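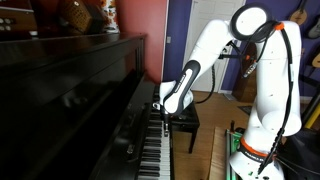
Lurno – ficha de dados

Mantido por: Covadonga Ortuño e Karim Nassar
Versão: 7/30/21

Resumo

O Lurno reúne 374 episódios de um braço Franka a premir teclas de um piano vertical acústico. Foi recolhido para estudar controlo de força em contactos curtos, com correção da posição por imagem. Cada episódio contém uma sequência de notas, as juntas do braço, a força estimada na ponta e o som gravado na sala.

Método

A política Nevik recebe as imagens e a nota pedida, e devolve um deslocamento cartesiano e uma força alvo. O treino é por imitação, a partir de demonstrações teleoperadas por Elias Khasawneh e Hanan Darwish. O braço chega ao teclado pela lateral e toca uma tecla de cada vez; não há acordes nesta versão. 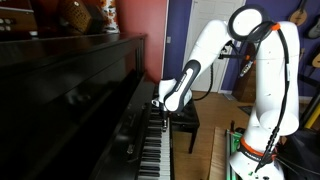 Conteúdo

- 374 episódios, com 3,150 contactos anotados
- 18 sequências de notas diferentes
- vistas externas da cena e vista do punho
- anotações de início e fim de contacto, revistas à mão

Os episódios foram gravados com mais do que uma ferramenta na ponta do braço. O campo "tool" indica qual.
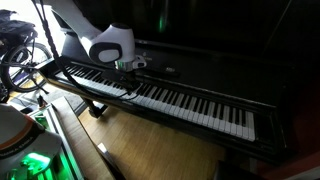
Figura 3. Garra preta sobre o teclado, vista externa.

Limitações

A iluminação varia bastante entre episódios. O verniz preto do piano reflete a sala e isso prejudica a estimativa de profundidade, sobretudo junto à tampa do teclado. Na vista do punho, os dedos da garra tapam parte das teclas.

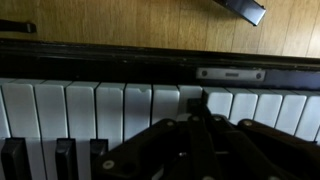
Para o alinhamento usamos por isso só os intervalos entre teclas brancas que ficam à vista, e o resto é interpolado. O erro cresce quando há poucas teclas pretas na imagem – ver o script align_keys.py. A afinação do piano não foi corrigida desde janeiro, portanto o áudio não serve para avaliar altura absoluta.

Contacto

Dúvidas sobre as anotações: Mireille Darwish. Pedidos de acesso aos dados brutos: Karim Nassar.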